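The Wamcombe book shelves, a catch-up from Elif

Well, we have shelves again! If you came by in the spring you'll remember the state of things: two bookcases leaning on each other in the back passage, paperbacks three deep, and a box of cookery books that had been propping the door open since last November. I said I'd have a go at sorting it out over a weekend. It took me rather more than a weekend, and I've still got a bag of odds and ends in my hall that I step over every morning on my way to work.

The bookcases are now side by side against the long wall, where Mirko has screwed them in properly so they don't lurch when you pull something from the top. He also planed a bit off the bottom of the left-hand one, which had always rocked, and for that I will be grateful for ever. Crime is on the left, as before (it's what most of you come in for, I know perfectly well). Then general novels by author's surname, and then a whole case for fantasy and science fiction, which used to be squashed in with the travel guides and deserved much better.

Alphabetical order turned out to be more of a headache than I'd bargained for. Do you put the Macs and Mcs together? Ludmila says yes, I said no, and we've done it her way. Series stay together in reading order, even when volume two is a different height from all the rest and spoils the line. Please do try to put them back like that. I know it's fiddly when you've got a coat on and a toddler under one arm, but even roughly the right shelf is a great help. If you can't remember where something came from, lay it flat on top of the crime and I'll see to it on my next visit.

We gave away 90 books that had sat there untouched for years, mostly out-of-date computer manuals and a truly astonishing number of diet books. Ketsara took them off in her car in two trips. That leaves 395 on the shelves, and yes, I did write them all down, in an exercise book, in pencil, with my tea going cold. The exercise book hangs on a string by the fantasy case if you want to see whether we have something before you go hunting.

A word on what to bring. Paperbacks in readable condition are lovely. Creased spines are fine, a name inside the cover is fine, and I rather like an old birthday message. Anything that smells of the garage isn't fine, sorry! Nor are encyclopaedias, however handsome, as we simply haven't the depth of shelf. Children's picture books go in the low crate by the window and not with the novels, where they slip down the back and vanish. There's no need to take one every time you leave one, and no fines or dates or any of that.
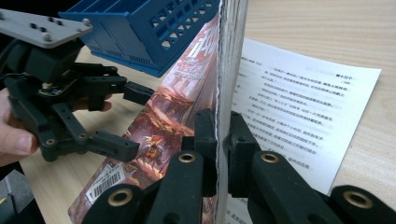
Fat fantasy paperbacks are my weakness, and I'm afraid the new case shows it. I'd never have picked them up at twenty, but Aslı lent me one when I had flu and that was that, I was off, dragons and prophecies and maps at the front and all. The covers are half the fun for me. Give me big red brushy lettering and a little figure in orange and yellow armour among the rocks and I'll carry the thing home whatever the blurb says. I'm not fussy about a barcode sticker on the front either, so please don't pick at them on our account (they tend to bring the picture off with them), and pages with a bit of a ripple are still perfectly good pages. What we're really short of is the middle of things. We have plenty of first volumes and several last ones, so if there's a lonely third or fourth part of anything at your house, do bring it along and leave it on the fantasy case for me to slot in.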